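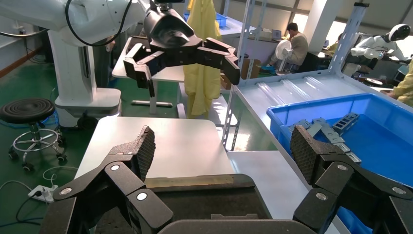 Tarico two-finger gripper, pair: term review

Reviewed by Chaltu Mersha for the Bendia student robotics club

Rating: 3 out of 5

We bought two Tarico grippers in October for the sorting project, one for each arm. The task is the one set for the Crichton student challenge: take mixed metal brackets from a bin, place each one flat on a table, and hand over any that need to be turned. The club had used a pair of Itberg parallel grippers until then, and most of the comparisons below are with those.

Build

The fingers are linkages with exposed pivots, driven from a rounded black housing. Access is good. The fasteners on the plates can be reached with a normal hex key while the gripper is still on the arm, and a first-year member changed a finger in one lunch break without help. The Itberg had to come off the wrist for the same job.

The plates are stiff enough for our parts. There is a little side play at the tip once the fingers are wide open. It does not matter for picking from a table. It does matter for handovers, where play in both grippers adds up and a bar can arrive a few degrees out of line.

Pads

The pads have a fine diamond knurl and are the best part of the product. Slotted brackets are awkward because the contact area changes with where you grab them, and a smooth pad tends to let them swing. We ran 268 picks on the final program and dropped 3, all of them long bars held near one end. The Itberg pads did worse on the same bin, although we did not keep a proper count and I will not quote one.

Oil is a problem. New brackets come with a film on them and the knurl fills up. We now wipe the pads after every 100 picks with a dry brush and a cloth.

Bin work

Wide opening is useful over a flat table and a nuisance in a bin. The fingers swing outwards as they open, so the gripper needs more room at the sides than its closed width suggests. Parts in the corners of a bin are hard to reach unless you come in at an angle. Two members spent most of a week on approach angles before corner picks were reliable. If your parts sit loose on a flat surface, ignore this paragraph.

Control

Position commands are repeatable. Force control is coarse: there are steps where I would like a smooth range, and the lowest step still marks thin aluminium. For steel brackets it makes no difference.

The manual is short and the wiring page shows an older connector. Support answered our question the next morning and sent a corrected drawing.

Wear

After 1000 cycles on each unit there was no change we could measure in closing position. One pivot on the left unit had picked up a squeak, cured with a drop of light oil – the manual does not list this as maintenance.

Who it suits

A club or class handling rigid parts of mixed shape, with students who will need to take the thing apart. For deep bins or delicate parts I would look at a parallel design. We are keeping ours, and have ordered a spare set of pads.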